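4.2 Clearing the counter before fitting the Nornau drying rack

Read this section before unpacking the rack. Parts are listed in section 3.

1. Remove textiles from the work area. Blankets and cloths trap water against stainless steel and can drag a pan off the counter when pulled.

2. Lift saucepans by the handle and set them on a flat surface. Do not stand a pan on folded fabric.

3. Take the waste basket off the counter side and empty it. A perforated basket needs a liner if it is used for food packaging or drink cans.

CAUTION – Knives and cleavers go back in the holder last. Never lay a blade across the front of a loaded rack.

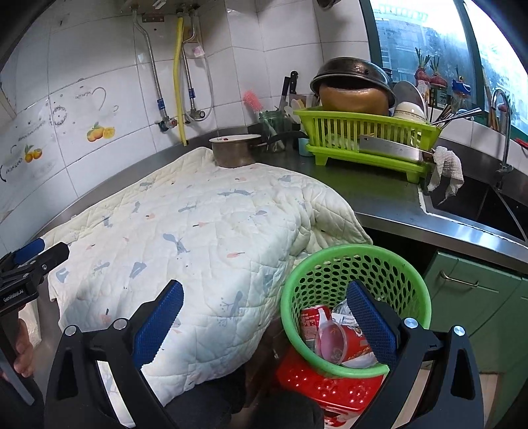
4. Wipe the counter along the back wall and let it dry. Leave a gap of 4 cm between wall and rack.

5. Set the lower tier in place, then the upper tier. Press down until all corners click.

6. Load heavy pots first. Turn them on their side to drain – bowls and plates stand next to them.

7. Place spoons and chopsticks in the end holder, handles down.

Note: Spare holders are sold separately under order number 3000.

Continue with section 4.3, Cleaning.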